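Posting a review of an advance copy

Last updated 30 Mar 2020

These steps apply to readers who receive advance copies through Akska and post to a shop page, a reading site or both. The working example is Trolley, a novel of 469 pages published by Gajewski in May.

Before you start

Check the file you were sent. The front page of an advance copy carries a line stating that the text is uncorrected. If the line is missing, you may have the finished book, and the wording in step 3 does not apply.

Note the publication date and the earliest date on which reviews are allowed. These are often different. For Trolley, reviews may go up 28 days before publication on reading sites, but shop pages stay closed until the day itself.

Step 1. Keep notes by chapter

Write one or two lines at the end of each chapter. Record the chapter number and leave out the page number, which may change in the final version. Trolley has 11 chapters in the advance file.

Step 2. Draft away from the site

Use a plain text editor. The Akska review box signs you out after a period without typing and does not save what you have written. Turn off curly quotation marks if your editor adds them, as some shop pages show them as stray symbols.

Step 3. State how you got the book

Put this in the first or last line. A suitable form is: "I received an advance copy from the publisher. The opinions are my own." Do not shorten it to "ARC" alone. Many shop customers do not know the term.

Step 4. Deal with quotations

Do not quote from an uncorrected text unless the publisher has agreed to it. To ask, use the contact link in the Akska title record and give the chapter number and the exact words.

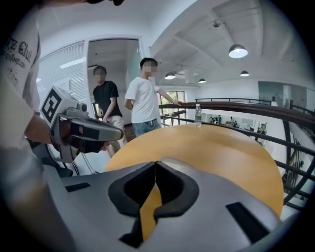

Step 5. Mark spoilers

On reading sites, tick the spoiler box if you mention anything after the first third of the story. Shop pages have no such box, so remove the passage. In a series, an event from an earlier book also counts as a spoiler. Readers of Nimitz, the first book in this series, will know who leaves the harbour in chapter 8. New readers will not.

Step 6. Post and record

Paste the text, set the star rating and submit. Copy the address of the live review into the title record on Akska. Shop reviews can take several days to appear, so leave that field blank until the page is live.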